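Dinia Bricks > Themes > Ostport

Thread: The new Ostport ferry terminal and the quay height problem
Started 20 February 2018

slipway_sue
So the listing for the ferry terminal went up at Onuoha last night, $125, and before everyone starts on the price, please look at the side view of the box. The quay is lower. Every Ostport set since the fish market has had the same wall, same height, same little row of gray arches, so you could shove them together and get a harbor. The terminal has a quay one brick lower. I held my monitor up against my fish market to check, and that tells you how my evening went.

I have been building this harbor for years. It runs along one wall of the dining room and then turns a corner. I'm not going to have a harbor with a step in it.

brackwater
Real harbors have steps in them.

slipway_sue
Real harbors have water in them too and I'm not doing that either.

knobbly
I looked at the same picture and I'm not convinced. The camera angle on Dinia boxes is always a bit off. Remember when everybody decided the lighthouse was going to be hollow at the back? There were pages and pages about it, and then it came out and it had a back.

Moe_in_the_attic
It had a back made of stickers.

knobbly
It had a back.

tramline
It's lower. I've got the leaflet from the toy fair and there's a bigger photo. You can count the courses under the ticket office and there is one missing. The good news, if you want some, is that the road has the same width as before and the lampposts line up. The designer's blurb says the lower wall "invites play at the waterline." I have no idea what that means. I think it means it was cheaper.

brackwater
It means a kid can push the boat up to it and get the little people on board without dropping them down a cliff. Have you ever watched a child play with the fish market? The deck of the trawler sits way down below the quay. My daughter built a ladder, then got fed up with the ladder, and now everyone in Ostport simply jumps.

slipway_sue
The jumping is traditional.

gusset
I want to back up brackwater here because this forum always does the same thing. The line is for children. We are a lot of grown adults with shelving. If the lower quay makes the ferry ramp work, then the lower quay is right and we can put a plate or three under ours and get on with our lives.

Moe_in_the_attic
Gusset, you own two customs houses and you turned one around because you didn't like the neighbors it had. You don't get to do the "it's for children" post.

gusset
I stand by both the post and the customs house.

knobbly
Plates under it is the obvious fix though. Three plates make a brick. Raise the terminal, done.

tramline
Raise the terminal and the ferry ramp hangs in the air. The ramp is hinged off the bottom row. It's in the leaflet photo. So you'd have to raise the ferry, and now you've raised the sea.

knobbly
Then lower everything else.

slipway_sue
Into what, knobbly? The table?

pennywhistle
New here, hello. I only have the chandlery and the crane, both secondhand, and I was going to make the terminal my first one bought new. Should I not? Reading this has made me nervous and I only came in to ask whether the crane is supposed to lean.

Moe_in_the_attic
Welcome. The crane leans. There's a gray pin in the base that should be a black one, the black ones grip. They changed it partway through and never said so. If yours came secondhand it's probably the early run.

brackwater
Buy the terminal. It's a handsome set. The ticket office has proper printed tiles and the clock tower comes off in one piece, so you can see inside the waiting room. You have two sets, you don't have a dining room wall to answer to.

gusset
Seconded. And if you want somewhere to put the join, use the chandlery. It has that slope on the left end where the barrels roll down. Put the terminal on that side and it looks as if somebody planned it.

slipway_sue
Hm.

slipway_sue
I just went and looked at the chandlery slope. I'm not saying anything yet.

old_dovetail
People talk as if this has never happened before. The first Inby sets had a different wall altogether, tan, sloped, taller than any of these. Some of us wrote letters. We got a photocopied reply with a drawing of a seagull on it and a voucher that had already expired. Then the Inby range was dropped and Ostport started up with the gray arches, and inside a year everyone was talking about the gray arches as if they'd been handed down on a mountain. I still have the Inby cannery. It goes with nothing. I like it more than anything else on the shelf.

tramline
The Inby wall was 14 plates high, for anyone who wants to check whether it can be made to match. It can't.

old_dovetail
I did say it goes with nothing.

knobbly
Would it not go with the new one if you stacked

old_dovetail
No.

cogwheel_annie
I'm going to be the unpopular one and say the wall isn't my complaint. My complaint is the price and what you get for it. $125 and the ferry itself is a shell. No engine room and no car deck lights, and the funnel is one big molded piece. The trawler cost far less and had an opening hold and a tiny net that I have stood on more than once. Somebody at Dinia decided the building was the set and the boat was packaging.

brackwater
The boat has 18 cars' worth of deck though. Little ones. I think that was the trade.

cogwheel_annie
It has room for them. It comes with 2. The other sixteen are, I assume, my responsibility.

gusset
You've got a drawer full of cars.

cogwheel_annie
I have a drawer full of cars because of exactly this kind of decision.

Moe_in_the_attic
Can we talk about the minifolk for a second. The leaflet shows a ticket inspector, a woman with a bicycle, a man with a very small dog, and what I'm fairly sure is the same harbormaster we've had in every big set, with a new hat. I have an entire shelf of that harbormaster. Ostport is run by a family of identical brothers and the only way to tell them apart is the headgear.

slipway_sue
Mine hold a meeting in the loft over the fish market. Nothing gets decided.

pennywhistle
I swapped the pin. The crane doesn't lean now! Thank you. It does look a bit smug.

brackwater
They all do once they're upright.

tramline
For completeness, I emailed Dinia about the wall. They say the lower quay is "the standard going forward" and that a transition piece "is being considered for September." So that's a maybe. I asked if the transition piece would be sold alone or only inside another large set. They thanked me for my enthusiasm.

cogwheel_annie
Inside another large set, then.

slipway_sue
All right. I moved the chandlery. I had to move the fish market to move the chandlery, and the crane to move the fish market, and a quantity of cobbles went down behind the radiator. With the slope at the end, the drop reads as a boat ramp. I put a cardboard box there at the terminal's footprint and squinted at it from the kitchen. It's not terrible. I've preordered. I would like it noted that I was against it the whole way.

gusset
Noted. Which brother is going on the ramp?

slipway_sue
The one with the sou'wester. He's been complaining.

knobbly
I still think it's the camera angle.
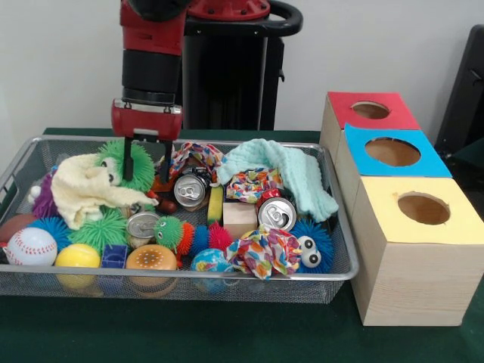
Maxence Courtois
Moderator, Dinia Themes

Moving this into the Ostport section proper, as it had been sitting under General with the shelving thread. I've split off the part about radiators. Cogwheel_annie, if you want to start a separate topic on the ferry and what's missing from it, please do, and I'll pin it until the set is out. Tramline, could you post the whole reply from Dinia, minus your address? Preorder talk for the terminal goes in the Onuoha thread, where somebody is already angry about the shipping.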